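Teaching by Hand: A Month With the Oscombe Glove Kit
By a contributing writer, 6/2/21

My grandmother taught me to iron by putting her hand over mine, and I thought of her more than once while I was getting used to the Oscombe.
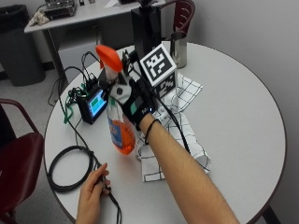

The idea is an old one dressed up in new wiring. You put on a glove, you do a job the way you have always done it, and the kit keeps a record of how your hand moved so that a machine can be taught from it later. Ellery, the company that makes the Oscombe, sells it to small labs, college workshops and the sort of patient hobbyist who already has a robot arm bolted to a bench at home (there are more of you than I ever guessed, judging by my mail!). The full kit costs $707. If you can live without the handheld display and do everything from your own computer, it drops to $446, and I will come back to whether you should.

Setup took me 30 minutes the first time, and a good part of that was me reading the booklet twice with a cup of coffee going cold. The glove goes on snugly, you hold your hand flat, you make a fist, you touch your thumb to each finger in turn, and then the software asks you to do it all over again, rather like a piano teacher. After that you are free to get on with things.

What things, though? Ellery suggests you begin with everyday household items, and I think that is good advice. A trigger spray bottle of cleaner makes a lovely first subject. You have probably squeezed one thousands of times without giving it a thought, and yet there is a whole little dance to it, with the palm wrapped around the neck and the finger pulling and the wrist deciding where the whole business is pointed. Watching my own grip played back as a moving skeleton on the computer, I was a bit embarrassed by how hard I hold on.

The glove is comfortable enough for a session of ordinary length, though my hand got warm and I was glad to take it off for lunch. My bigger grumble is the cables. They like to drape themselves over whatever you are working on, and I spent more of the first week than I care to admit shuffling slack from one side of the table to the other. A round table did not help, as there is no back edge to tuck anything behind. Do yourself a favor and buy a few clips.

I also borrowed the Nader, the nearest thing the Oscombe has to a rival, and wore the two on alternate days. The Nader is lighter and looks smarter, but its software lost track of my thumb whenever I reached for something small, and I missed having a screen close by. That settled the question of the cheaper Oscombe for me. Being able to glance down and check on a recording without getting up is worth the extra money, especially if you work alone.

The recordings open in Vineo, a training program plenty of arm owners use already, and mine came across without any fuss once I had installed the August update from last year. The kit comes with 2 years of support. I called the help line on a rainy afternoon with a silly question about file names and was treated very kindly.

I would hold off if all you want is a robot that tidies up by the weekend. There is a good deal of repeating yourself involved, and the arm still has to learn from what you give it. But if you enjoy the slow part, and I found that I do, the full kit is the one to get. Mine goes back to Ellery next week, and I have already asked what they charge for a left-handed glove.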